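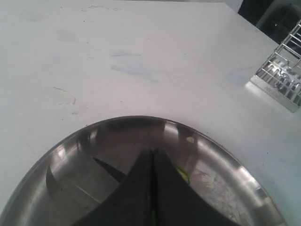 When does the summer reading program at Killier Elementary begin? It starts the first week after classes let out and runs for six weeks in the school library.

Killier Elementary will keep its library open this summer for students entering kindergarten through fifth grade. Principal Areeba Dogar told parents about the plan at the spring open house, where 114 families signed up.

Students may come in on weekday mornings from 9 a.m. to noon. Each child gets a paper reading log and can check out up to four books at a time. Logs should be turned in at the front desk every other week.

Last summer 182 students took part and read a total of 1,401 books. The third grade had the highest count of any class, with 647.

Fifth grade teacher Zbigniew Mazurek will lead a read-aloud hour twice a week. He plans to start with a chapter book about a lighthouse family and let the children vote on the next one. "They pick better than I do," Mazurek said. "Last year they chose a book about moles, and we ended up reading the whole series."

Older students from Trastthorpe Middle School will help the younger readers — they can earn service hours for their time.

Children who finish their logs will be invited to a breakfast in the cafeteria when school starts again. Their names will also go up on the board outside the office, where they will stay until December.

Sign-up forms are available in the school office and must be returned by 06/07/2025. There is no charge.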